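家事ロボットはもう使えるのか 買う前に読む家仕事の覚え書き

家電売り場でも動画サイトでも、腕のついた機械が洗濯物を畳んだり皿を拭いたりする映像をよく見かけるようになりました。「うちの台所にもそろそろ一台どうでしょう」という問い合わせが、このページにも届きます。私の答えは今のところ「待ったほうがいい」です。理由を仕事の種類ごとに書いておきます。あわせて、機械に頼らず手間を減らすやり方も載せました。読者の多くは腕つきの機械を買わないでしょうから、役に立つのはたぶんそちらのほうです。

まず映像の見方から

宣伝の映像を見るときは、次の点を気にしてください。

早送りになっていないか。画面の隅に倍速の表示が小さく出ていることがあります。タオル一枚に何分かかったのかは、時計が映っていなければわかりません。湯気の上がり方や、後ろを通る人の足の運びを見ると、だいたい見当がつきます。

つなぎ目がないか。成功したところだけを並べた映像は、失敗の回数を教えてくれません。十回のうち何回うまくいったのかを書いていない製品は、私は候補から外します。

誰が動かしているか。離れた場所で人が操縦している場合があります。それはそれで立派な技術ですが、家に来てから自分で動いてくれるかどうかは別の話です。

片づいた部屋で撮っていないか。これがいちばん大きいと思います。うちの台所の調理台には、輪ゴム、読みかけの回覧板、昨日の急須の蓋が載っています。その台で同じことをやって見せてくれたら考えます。

小さな物をつまんで、決まった場所に置く

片づけというのは、細かく分けていけば「つまむ、運ぶ、置く」の繰り返しです。ボタンを瓶に戻す、箸置きを並べる、ネジを引き出しの仕切りに入れる。腕型の機械が得意だと言われるのもこの種の仕事で、三目並べの駒を盤に置かせるといった課題がよく使われます。盤の升目ははっきりしていて、駒の形も二種類しかありません。平らな机の上で、壊れ物もない。条件としてはかなり甘いほうです。

この課題ができるなら箸置きも並べられるだろう、と考えたくなりますが、私はそこに大きな溝があると思っています。箸置きは一つずつ形が違い、丸いものは転がり、陶器は落とせば欠けます。食卓の上には升目の線など引いてありません。駒なら升の中で少しずれても遊べますが、汁椀が折敷の縁に乗り上げればこぼれます。

駒の形にも助けられています。輪の形なら穴の縁をつかむことも外側を挟むこともできますし、×の形は腕の一本を挟めば持ち上がりそうです。濡れた布巾や、皿に貼りついたラップの端には、そういう都合のよいつかみどころがありません。人の指なら爪の先でめくってしまうところです。 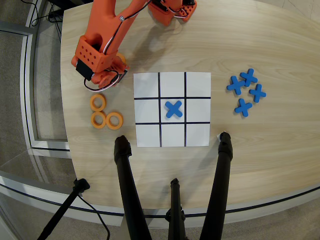 部品の仕分けは、機械より先に箱を直す

工作室をお持ちの方からは、ネジや金具の仕分けを機械に任せたいという相談を受けます。以前、町の金物修理をしているアルヌルフォ・パチェコさん（Arnulfo Pacheco）の作業場で、溜まった金具を分けるのを手伝いました。数えながらの作業で、全部で1,122個。人間二人で、お茶を挟んで午後いっぱいかかりました。

こう書くと機械の出番のようですが、よく見ると時間を食ったのは手の動きではありませんでした。錆びた木ネジを取っておくか捨てるか。長さの合わない蝶番を一組と見なすかどうか。迷っている時間がほとんどです。パチェコさんに聞かなければ誰にも決められないことで、機械が隣にいても、結局は本人が横で返事をし続けることになります。

そこで、仕分けを楽にするための手順です。

1. 先に捨てる基準を紙に書きます。「頭のつぶれたもの」「赤錆が指につくもの」など、見ればすぐわかる基準にします。

2. 浅い箱を使います。深い缶に入れた金具は、底のほうから二度と出てきません。菓子箱の蓋で十分です。

3. 迷い箱を一つ作ります。三秒考えて決まらなければそこへ入れます。迷い箱の中身は後日まとめて見ます。

4. 置き場所に輪郭を描きます。板に工具の形をなぞっておくと、戻す人が家族の誰でも同じ場所に戻ります。引き出しの底に紙を敷き、線で区切るだけでも違います。

5. 同じ向きに揃えるのは最後にします。たいていの場合、揃えなくても困りません。

面白いのは、ここまで整えると機械にも扱いやすい場所になることです。浅い箱で、区切りがあって、迷う物がない。ただ、その頃には人の手でもすぐ終わるようになっています。私が腕つきの機械に冷淡なのは、この経験のせいもあります。

洗濯物を畳む

布は厄介です。毎回違う形で籠から出てきますし、靴下は袖の中に潜り込みます。Fernenerという畳み機の試用記事を書いてほしいと頼まれ、二月にしばらく使いました。タオルとTシャツは畳めます。ただし一枚ずつ、肩のところを留め具に挟んでやらなければなりません。挟むには広げる必要があり、広げたのならもう半分は畳んだようなものです。前開きのシャツはボタンを全部留めてから渡すように説明書にあり、私は三日目にやめました。

機械なしで手間を減らすなら、次のようにしてみてください。

干すときに形を決めておきます。シャツはハンガーのまま乾かして、そのまま箪笥のポールへ移します。畳む工程がまるごとなくなります。

靴下は全部同じ色、同じ型で揃えます。組を探す必要がありません。家族で色を分けておけば、誰のものかで揉めることもなくなります。

下着とパジャマは畳みません。箱に放り込みます。皺が気になるという方もいらっしゃいますが、私は気にしたことがありません。

シーツは洗った日に同じベッドへ戻します。予備は一枚あれば足ります。

皿洗いと流し

ここは機械がとっくに勝っている分野です。食器洗い機には腕もカメラもありません。箱の中で湯を回しているだけですが、毎日ちゃんと働きます。人間の動きを真似しなかったのがよかったのだと思います。手で洗う動作をそのまま機械にやらせようとしていたら、今でも展示会の見世物だったかもしれません。

それでも、入れる前の下ごしらえと、出したあとの棚への収納は人の仕事として残っています。この二つを腕型の機械で埋めようという話をよく聞きますが、私は棚のほうを動かすことを勧めます。

食器棚を洗い機の真上か、振り向いた真後ろに移します。歩数が減れば収納は苦になりません。

毎日使う皿は重ねる種類を二つまでにします。大きさがばらばらだと、重ね直しに手間がかかります。

米粒は水に浸けてから流します。ゴムべらを流しの横に吊っておくと、油ものの皿もひと拭きで済みます。

木の椀と鉄の鍋は洗い機に入れません。機械に合わせて買い換える方もいますが、気に入った鍋まで手放すことはないでしょう。

床の掃除

丸い掃除機は、条件つきで使えます。うちでは一台が現役です。条件というのは、床に物を置かないこと。これができる家なら、掃除機をかけるのも実はそれほど大変ではありません。

それでも勧める理由が一つあります。動かす時間を決めておくと、その前に家族が床の物を拾うようになります。機械が掃除をしてくれるというより、機械に急かされて人間が片づけるのです。電源コードは椅子の脚に巻いて上げておき、薄い敷物は四隅を留めます。房のついた敷物は、あきらめて巻いておいたほうが無難です。段差の前には細い板を渡してやると乗り越えやすくなりますが、勾配がきついと途中で引き返します。

吸い込み口のブラシには髪の毛が巻きつきます。裁縫用の糸切り鋏で一か所切り、両側に引き抜いてください。ごみ容器を空にするのも、車輪の糸くずを取るのも、こちらの仕事です。宣伝では、この世話の時間はあまり数に入っていません。

食事の支度

包丁を持たせる話は、私は当分ごめんです。皮むきと刻みは、専用の道具に分けたほうが早くて安全です。皮むき器、おろし金、手回しの細切り器。どれも電気を使わず、引き出しに入ります。

鍋をかき混ぜる機械は、案外悪くありません。読者のハイロ・テジョさん（Jairo Tello）は、Flullicoという据え置きの攪拌器で豆のスープを煮ておられます。お手紙によれば、焦げつきは減ったものの、豆が崩れて困るとのこと。羽根の位置を少し上げて、最後の仕上げだけ木べらに替えてみてはどうでしょう。豆の形を残したいときは、そもそも混ぜすぎないのが一番です。弱火にして、鍋底に当たる火を散らす金網を敷くだけでも、ずいぶん違います。

買うかどうかを決めるときの計算

それでも欲しいという方のために、私が使っている簡単な計算を書いておきます。

任せたい仕事を一つだけ選び、一週間、かかった時間を書き留めます。次に、その機械に必要な準備、見張り、後始末の時間を見積もり、差し引きます。残りがわずかなら、見送りです。たいていはここで終わります。

残りがそれなりにあったら、置き場所を測ります。台所の調理台の奥行きが600ミリという家では、腕型の機械を据えると、まな板の場所がなくなります。腕が伸びる範囲には人も物も置けませんから、本体の寸法だけ見ていると失敗します。配線も忘れないでください。机の端から垂れたコードは、流しの近くではとくに気をつけたいところです。

最後に、壊れたときのことです。Dellnessの卓上型を検討していた方は、保証に持ち込み修理しかないと知って取りやめました。指の部分は傷みやすいところです。交換部品が手に入るか、自分で外せるか、店の人に聞いてみてください。答えられない店では買いません。

工場ではもう働いているのに、という疑問

よくいただくご意見です。工場の腕は何年も前から働いています。ただ、工場では部品が同じ向きで流れてきて、床は平らで、照明も変わりません。機械のために部屋のほうが作られています。小さな作業場でも、同じ品を2,000個続けて作るような仕事なら検討の余地はあるでしょう。家具の修理のように一つずつ違う仕事なら、治具を一つ工夫するほうが先です。木片を二つ直角に留めた当て木があれば、穴の位置はいつも同じになります。

家はそういうふうにはできていません。子どもが歩き、猫が乗り、夕方になれば日が斜めに差します。そこに機械を合わせるのか、機械に家を合わせるのか。後者なら、合わせた時点で人間も楽になっていますから、まずはそこまでやってみることをお勧めします。

次の更新では、迷い箱の中身をどう処分するかを取り上げる予定です。Krajewskaの窓拭き機についても質問をいただいていますが、二階の窓で試すのが怖くて、まだ箱から出していません。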